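## What I've been cooking (and dropping)

Well, the Trindside neighbourhood supper is over for another season, and I'm still finding flour in my shoes. We fed more than 149 people this time, which is a lot of potato cakes for a hall with one decent stove! Bontu Yimer ran the kitchen and I mostly did what I was told.

The recipe came from Kenji Gallagher's mum, and a few of you have asked for it. Grate 600 g of floury potatoes and one brown onion, squeeze the lot in a tea towel, then squeeze it again – I always stop too early and end up with a puddle. Stir in an egg, a good spoonful of plain flour and plenty of salt. 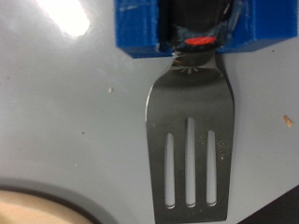
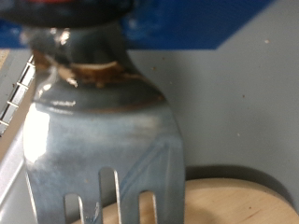 Frying is where I come unstuck. My first batch at home went in far too early, all pale and greasy, and the dog got most of it. Let the oil get properly hot, flatten each cake to the thickness of your finger and leave it alone until the edges go a deep brown. A slotted spatula like the steel one with the black handle is what you want for turning, so the oil runs back into the pan. Drain them on a rack if you've got one (paper makes the bottoms soggy).

Nusrat Mohmand swears by a dollop of yoghurt and lime pickle on top, and I've come round to it. Saron wants apple sauce. We'll have both in April, when we do it all again, so put your name on the sheet by the hall door if you can peel, grate or wash up.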